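Why is wool warm? (and why does it itch??)

Quick one for the September club pack. Read it with a grown-up or on your own, either is fine.

## Hair with a wiggle in it

Wool is hair. Sheep hair, mostly. But look at one hair from your head and it is probably pretty smooth, even if it's curly. Wool is different – every hair has tiny bends in it, all the way along, like a spring somebody stepped on. The bends are called **crimp**. Good word. Say it out loud.

Crimpy hairs can't lie flat next to each other. They bump and tangle and leave gaps. And the gaps fill up with air.

That air is the secret! Air that can't move around is really bad at carrying heat away. So your body makes heat, the heat tries to get out, and it gets stuck in all those little pockets. The sweater doesn't make any heat at all. You do. It just slows down the leaving.

Try this: put a thermometer inside a wool sock. Leave it 15 minutes on a table. Check it. Same as the room, right? Now put the sock on your hand with the thermometer in there too and wait again. Big difference.

## From string to sweater
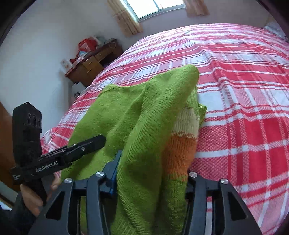 Knitting is loops pulled through loops. One long piece of yarn, back and forth or round and round, and each new loop holds the old one so it doesn't fall out. Loops can open up and close again, so knitted cloth streches when you pull it. Woven cloth (a bedsheet, your jeans) mostly doesn't, unless there's something stretchy added. Knitters can make ridges too, and those are called **ribs**. The green sweater has fine ones. To get stripes like the cream and orange on its sleeve, you change to a new color of yarn and keep going. Same loops, new color. That's all a stripe is.

Ribs squeeze in and spring back. So you find them at cuffs a lot, and around the neck.

## OK but the itching

Each wool hair is covered in scales, like roof shingles but way too small to see. People blame the scales. Mostly it's the thick hairs though – the ends poke your skin and don't bend. Thin hairs bend over and you hardly feel them.

Ataahua Faulkner keeps sheep up at Hurnell and she let our club feel 2 fleeces, one from an old ram and one from a lamb. The ram's was like a doormat. The lamb's was so soft that Triin Žukauskas wouldn't give it back.

## Don't boil it!

Scales do one more thing. Hot water plus soap plus lots of rubbing, and the hairs creep along and hook onto each other and can't slide back. The cloth gets small and thick. It's called **felting**. Great if you want a hat. Bad if it was your dad's best sweater. You can't really undo it.

## Words to keep

- **crimp** – the bends in a wool hair
- **fleece** – all the wool off one sheep
- **rib** – a raised line in knitting
- **felting** – when wool tangles up tight adn stays that way

Next time: cotton, which grows on a plant and has no crimp like this at all. Bring a cotton ball.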